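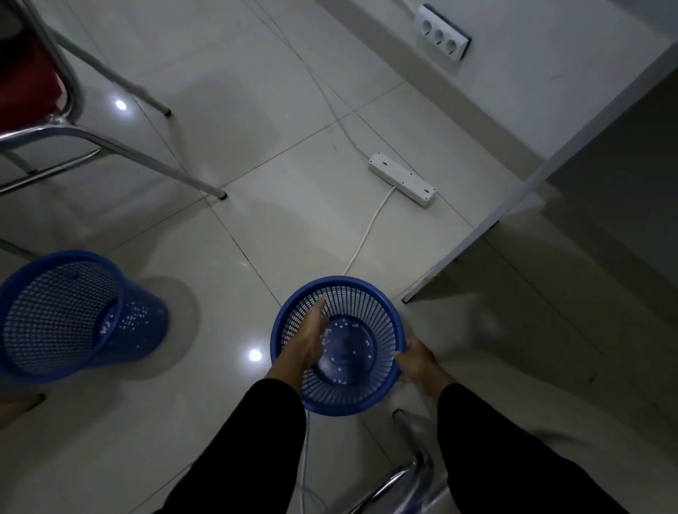
Why do players keep installing mods that break their save files? They want the mod more than the save. Of the 2,000 Plendodell players who answered our June survey, 70 had lost a full campaign to a bad install, and most of those had gone on to install something else the same evening.

### 4.2 Load order and blame

We asked Staltix users to sort their mods by hand, then let the tool do it (Figure 3). The tool won, to the annoyance of everyone who had written a guide. Haverford and Mbeki report much the same for Istundale, whose players blamed the base game first, the patch second, and their own load order when cornered.

**Figure 3.** Crashes per session under hand sorting and tool sorting. Sessions in which the player quit to argue on the forum are left out.

Two mod authors declined to share their crash logs. A third sent us 2,000 lines, all of them the same missing texture, and asked to be thanked by name. We thank Ignacio Benavides.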